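Kimeneo Short Courses
Planning and Paying for Equipment in Small Robotics Projects
Handout 4: The hand-held gripper budget

Welcome back, and thank you to everyone who sent in a draft equipment list after the last session. I read them all with a pot of tea and enjoyed them very much, even the one that ran to eleven pages! Most of you had done a lovely careful job on the big items and then left a single line at the bottom saying "sundries", and I'm afraid it is the sundries we are going to spend this handout on.

Our running case is still Kistanside, the project that wants to collect demonstrations of ordinary household tasks using hand-held grippers. You'll remember that they chose table clearing and stacking as their first task family. They have a fixed sum, a start in June, and a habit (which I share) of pricing the exciting things first.

Start from the task

Before you open a single catalogue, write down what the hands have to do. I mean really write it, in plain sentences, as if you were telling a neighbour. "Pick up a bowl by its rim." "Put a small plate on a large one." "Take a steel bowl out of a stack of other bowls." Each of those sentences has a cost hiding in it somewhere. A bowl taken by the rim wants a finger pad with some grip to it, and pads are a thing you buy again and again. A stack wants fingers slim enough to get inside the top bowl, and so on down the list.
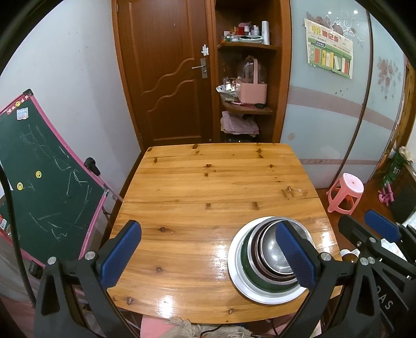 Nested bowls are a good test for any gripper you are thinking of buying, and I would ask the supplier for a loan pair and try exactly that before signing anything. Enamel, steel and glazed ware all behave a little differently against a rubber pad, and a gripper that feels splendid on a cardboard box in a showroom may be quite another creature on a polished rim. If the supplier won't lend, ask whether they will sell you one unit with the right to return it. Björklund will do this for teaching groups, and the terms are in your course pack.

One pair or two?

Kistanside's first draft had a single gripper per operator. That's fine for pick and place, but read your task sentences again and underline every one where you would naturally use both hands at home. Steadying a plate, holding a stack while you lift from it, passing something across. If more than a couple are underlined, budget for a left and a right from the beginning. Adding the second one later means a second delivery charge and a fresh round of setting up, and you may find the model has changed in the meantime, which is a real nuisance when you want the two to match.

Please remember that two grippers also means two of nearly everything that hangs off them: cables, connectors, storage cards if your model takes them, and a safe place to put each one down.

The consumables line

I promised we would get to the sundries. For the worked example we use the Triltiton price sheet, which I have simplified so that the sums stay friendly.

Hand-held gripper, each: 580
Quantity per operator: 2
Spare finger pads, per set: 20
Household objects for the first task family, one lot: 200

So one operator with a pair comes to 1,160 for the grippers alone. Add the objects and you are at 1,360. Add two sets of spare pads, one for each gripper, and you reach 1,400. Nothing frightening there, but notice that the grippers were the only figure in Kistanside's first draft, and the difference is 240 per operator that would have had to come from somewhere. If several operators share one lot of objects, say so in your notes column, so that whoever reads the budget after you doesn't multiply it by mistake.

Do keep a line for cables as well, even if you only put a nought in it for now. A cable that is long enough on a desk can be rather short once a person is standing up and reaching over a dining table, and I have seen a whole morning go by while somebody hunted for a longer one.

Choosing the objects

People do love to argue about this. My own advice is to buy ordinary things from ordinary shops, and to buy a mixture. Different widths, different finishes, some deep and some shallow. Shiny surfaces deserve a place on your list too, as glare off a glaze or a varnished table top is part of what the cameras will have to cope with in people's homes. Buy breakables in pairs, at the least. It is a sad thing to have a task halfway through its planned run and no matching plate left in the cupboard. 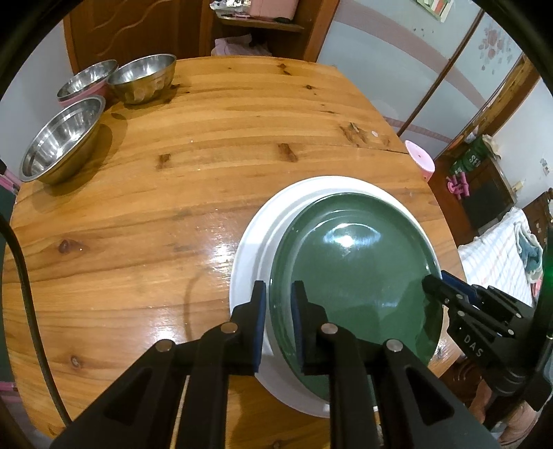 Planning the room

If you mean to work in real homes, the room costs very little in money and a fair bit in time. Visit first if you can. Measure the table, find the sockets, and see where a cable can run without crossing somebody's path. Ask what may be moved and what must stay where it is. Put the visit in your plan as half a day, and put the travel in your budget, because it is never in anybody's first draft and I have stopped being surprised.

For next time

Bring a revised list for your own project with the task sentences at the top and the prices underneath. Mark each item as bought once, bought again, or borrowed. If you are stuck on quantities, leave the box blank and we'll work through it together in the second half, after the break at 11.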